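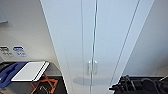
Helen Orchard
Features writer, Pullcombe Business Pages

The white cabinet at Edon stands next to the wall and goes up well above head height. It has two plain doors with a pair of short metal handles set low down, side by side. Until last November most of what is in it now was kept in drawers, under desks and on the window sills of three different rooms.

The office manager at Edon has worked for the firm for 14 years. She has moved its stationery, forms and spare parts through two buildings and says she would prefer not to do it a third time. We met at Pearce House, where the firm rents the first floor, and spoke over tea in the room with the cabinet in it.

"When we came here there was nowhere to put anything," she said. "There were shelves, but they were open and they were over the radiator. Envelopes don't like that. You'd go to use one and it had already stuck itself down."

Edon repairs and recalibrates weighing scales for shops, post rooms and vets. The workshop side has its own racking downstairs. What she needed was a home for everything else, and she put off buying one for a long time.

"I kept looking at cheap ones. Then I measured the space properly and saw that a low cupboard would take up the same bit of floor as a tall one, so I might as well go up."

The cabinet came from a second-hand office dealer in Usside and cost £1,004, including delivery and two people to get it up the stairs. She thought that was a lot at the time. A new one of the same size would have been £1,523 from the supplier the firm normally uses, and that was before delivery.

"The stairs have a turn in them. I'd measured the cabinet and I'd measured the doorway, but I hadn't measured the turn. They took the doors off on the landing and put them back on up here. It was most of a morning."

I asked how she decided what went where. She said she began with weight. Boxes of paper are at the bottom, with the printer supplies above them. Customer forms are at waist height, and the shelf over those has the tape, labels, pens and rubber bands. The top shelf is for things that are wanted once a year.

"Christmas cards, the spare phone, the big hole punch. If you need the steps for it, you should only need it once a year."

She is about the right height for the fourth shelf, she said, and that was how the fourth shelf came to have the forms on it. A colleague who is a good deal taller has asked for it to be changed. It hasn't been.

Two small labels are stuck up on the wall to the left of the cabinet, one with a dark band across the top and one with a blue band. She likes a notice to go on the wall beside a cupboard. On a door, she said, it gets leaned on and starts to curl, and people stop reading it once the corner has gone.

The doors get wiped down with a damp cloth and a little washing-up liquid. She tried a spray cleaner on another cupboard at the old building and it left streaks that showed whenever the sun was on them. The parts round the handles need doing most often. White was not her choice. The dealer had the same cabinet in a dark green, but one of the doors had been bent.

"I'd have had the green. People tell me the white makes the room look bigger. I think it makes the wall look like it wants painting."

Some things still don't fit. The postal tubes are too long for any shelf and stand in a corner of the workshop. The firm also keeps paper copies of calibration certificates, in files that hold up to 100 sheets each, and there are too many of those for one cupboard. They went into archive boxes and are kept at a storage unit on the Usside road. She goes over there when somebody asks for an old one.

"It's not often. It's usually a vet."

The cabinet was filled over two afternoons. She threw out dried-up correction fluid, a drawerful of keys that fitted nothing, and headed paper with the address before last on it. The headed paper was cut up for notes first. There is still a stack of it by the phone.

Her advice to another small firm was to leave a shelf empty when the cupboard is first filled. She did, and it stayed that way until the spring, when the firm changed its invoice books and three boxes came at once.

"They went straight on it. I'd like it back, but we've got to use up the invoice books."

She has a stocktake to do by 1st May and expects to start with the bottom shelf.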